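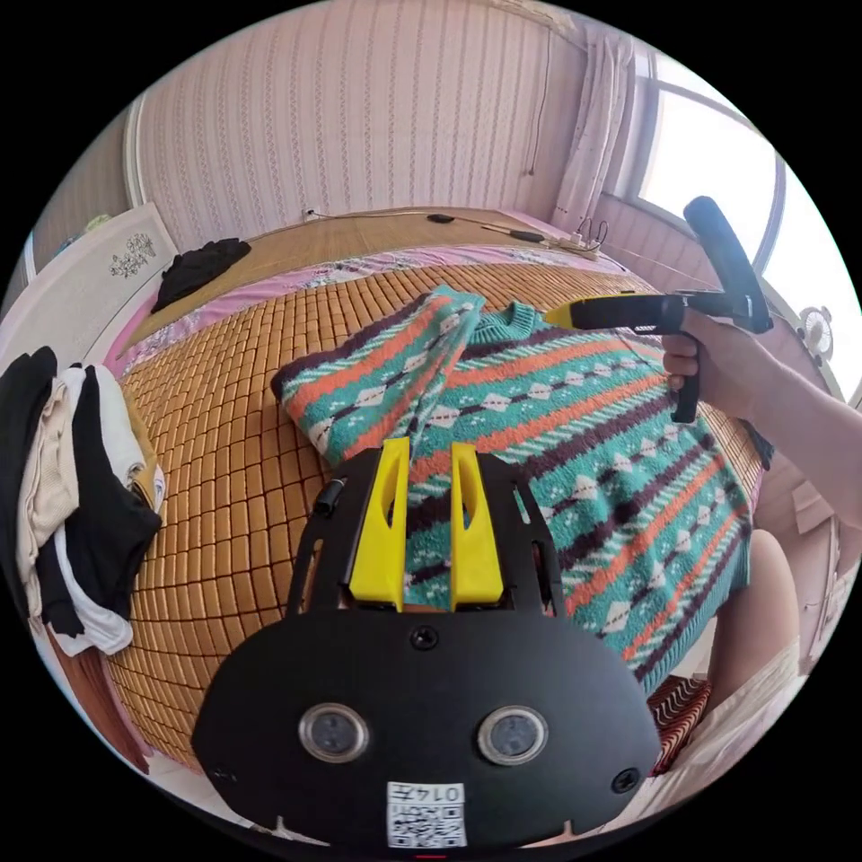 Volville folding station, Friday check. Fault: left finger of the Wudier pair stays shut after release.

1. Finger pads: OK. Lint, as ever.
2. Release: FAIL, 3 tries in 30. The manual says "rare."
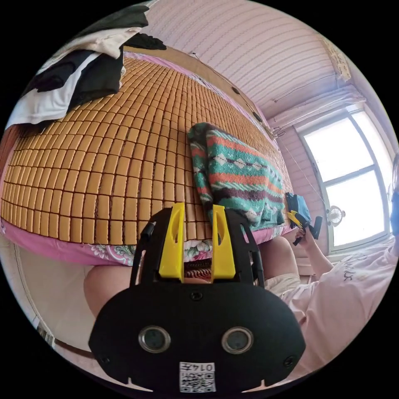 3. Stop button: works – after 2 presses. Lulell calls this confirmation. I call it a FAIL.
4. Cycle log: stops at 793. Sent to Kulkarni.

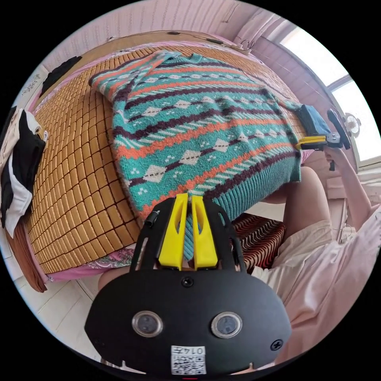
5. Snag risk: open. A stuck finger pulls whatever it holds. With the yellow fingers closed on the hem of a sweater, that means knitwear. Use rags until item 2 passes.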